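Guest room tray, full rebuild. Thread.
2019-05-01

1/20
The back bedroom at Flarkden gets used by visitors most of the year and the hot drinks and snacks setup in it has been bad for as long as I've had the place. I redid it. Notes follow, mostly for my own reference the next time it drifts.

2/20
Old state: kettle on the windowsill, cord across the radiator, snacks in a drawer with the spare pillowcases. Guests found the drawer on their last morning or never. One of them mailed me a picture of it with a question mark.

3/20
Requirements for the new one. Everything on one carryable surface. Kettle next to it on the dresser, never on it. Nothing that melts in August. Every item individually wrapped. Restock possible in one trip up the stairs.

4/20
I do the layout on the bed. The dresser is 20 inches deep and has a mirror behind it, so there's no room to spread things out there, and the floor is the floor.

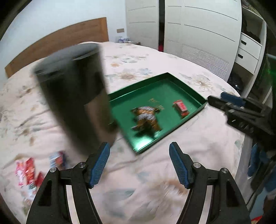 Sorting goes faster if the tray is partly loaded from the start. Begin with it bare and you arrange for looks, then run out of space for the awkward shapes. I left the crumpled brown and silver packet and the little red box in the green tray, put other packs down on the duvet where I could see them, and worked from there. The awkward shapes get the first claim on floor area and the flat ones fill in.

5/20
About the tray. Shallow wall, glossy inside. Shallow is correct for this job. A guest standing at a dresser looks down at an angle and a deep wall hides whatever is nearest to them. Gloss wipes clean with one pass of a damp cloth. It also lets foil packets slide if you carry it tilted, so carry it level.

6/20
I tried a Minden basket before this. Woven, tall sides, looked good for a week. Crumbs went into the weave and stayed there. Small candies went to the bottom and also stayed there. It holds clothespins now and does that well.

7/20
Kettle. The previous one was a stovetop model somebody had given me, in a room with no stove. The current one is electric, black on top with a bronze-brown wrap on the body, tall and narrow. Tall and narrow matters on a shallow dresser. Squat kettles put the handle out over the edge.

8/20
Power, for those who will ask. Meter at the outlet read 1,172 W during a full boil. The bedroom circuit also feeds the hall lamp and the window fan. No trips with all of it on. I would not add a space heater to that and there is a card in the drawer saying so.

9/20
Footprint check before moving anything to the dresser: tray and kettle side by side, same spacing they'll have in use, handle turned to the outside. If the handle points at the tray, people reach over the snacks with hot water. Turn it away and they don't.

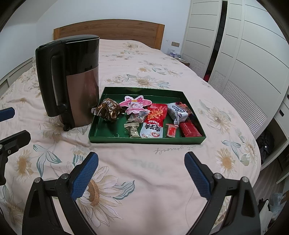 Austra Navickas asks whether the kettle wouldn't be better living in the hall, with only the snacks in the bedroom, and says she stopped keeping one in her own guest room on account of steam getting at the wallpaper.

10/20
Fair point on steam. My wall there is plain paint and the spout faces the room, so I'm leaving it. With wallpaper I'd do what she does. Hall kettle has its own cost: people will not walk down a hall at 6 in the morning in somebody else's house to boil water. They lie there and wait for you to get up.

11/20
Contents. I buy most of it from Mockus, the import grocery past the car wash. Wide candy aisle, everything sold by the piece or in small packs, and the turnover is quick enough that the dates are good. I set a spending limit per restock and then go over it.

12/20
The mix I settled on leans toward small things people can identify without opening them. Sugar-free sesame candy in a square beige wrapper. A strawberry candy with the white rabbit on it. Something hot, in the form of those orange spicy strips in the long red packet. A pink pouch shaped like a rabbit character with a bow, for visitors who are seven, or who would like to be. 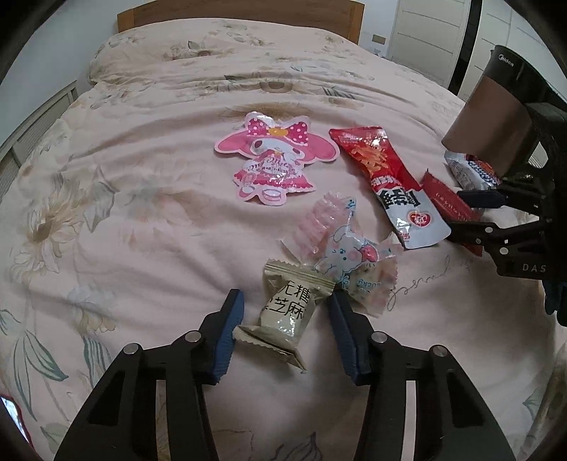

13/20
Orientation. Long packets go lengthwise with the printed face up. Square and twisted wrappers go in front where fingers can get them. Shaped pouches stand if they'll stand, against the back wall, and if they won't, lay them flat on top of something dull. Keep the red box at one end as a stop so the row doesn't creep.

14/20
Labeling. Several of these have no English on the side that faces up, and some guests can't have sesame or won't want chili. I keep an index card under the tray with a plain list: name, sweet or hot, anything worth knowing about allergens copied from the import sticker. Pencil, so it can be edited. If I can't find a sticker for a thing, it goes to my own kitchen and not upstairs.

15/20
Spicy strips need a separate note. The oil gets through any weak seam. Squeeze each packet gently before it goes in, look at your fingers, and if there's orange on them eat that one yourself over the sink. Do not do this step over a pale duvet. I did it over the bathroom sink and walked back.

16/20
On that subject, working on a bed. Shake the cover out afterward. Small twisted wrappers are close in color to the flowers on this print and I have missed them before. My brother-in-law slept on a sesame candy for two nights and brought it up at dinner.

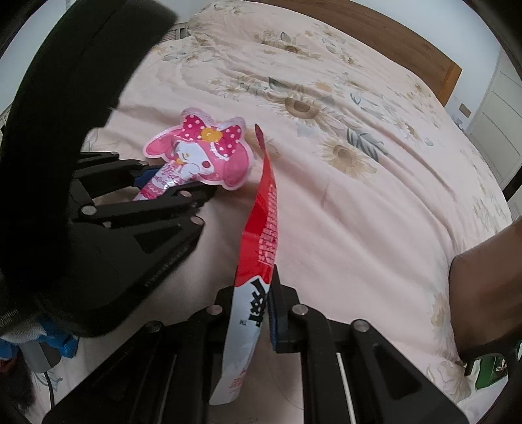 He has since been asked to check the bed himself. I also run a flat hand along the foot end and under the pillow before the tray leaves the room. It takes a few seconds and it found a mint last time that wasn't even part of the current stock. Where the cover bunches up is where things end up.

17/20
Cups. Not on the tray. Two mugs go on the dresser, upside down on a folded dish towel from the Burholm mill shop, with teaspoons inside the fold. I had them on the tray in an early version and the total was too heavy to take downstairs with one hand on the rail.

18/20
Tea and coffee sit in a lidded tin beside the mugs. Tea bags pick up the smell of anything with chili in it within a few days, wrapped or not. Instant coffee sticks are less sensitive but I keep them in there too, for tidiness. Sugar packets live in the same tin, standing on edge.

19/20
Maintenance schedule, such as it is. After each visit: wipe the tray, pull anything opened, top up. Every other month: check dates, descale the kettle with citric acid, boil twice with clean water and pour it out. The first full setup took me almost two hours including the trip to the store. A restock is a matter of minutes if the list is current.

20/20
Still unresolved: wrappers. There is a wastebasket under the dresser and guests put the empties back on the tray anyway, folded small. I've tried moving the basket to the other side. Next attempt is a small dish at the end where the red box is, which means the red box needs to go somewhere else – I haven't worked out where.

Added later: someone asked for the tray dimensions. I'll measure when I'm upstairs next. It fits the dresser with the kettle beside it and enough left over for the mugs, and that was the only number I checked against.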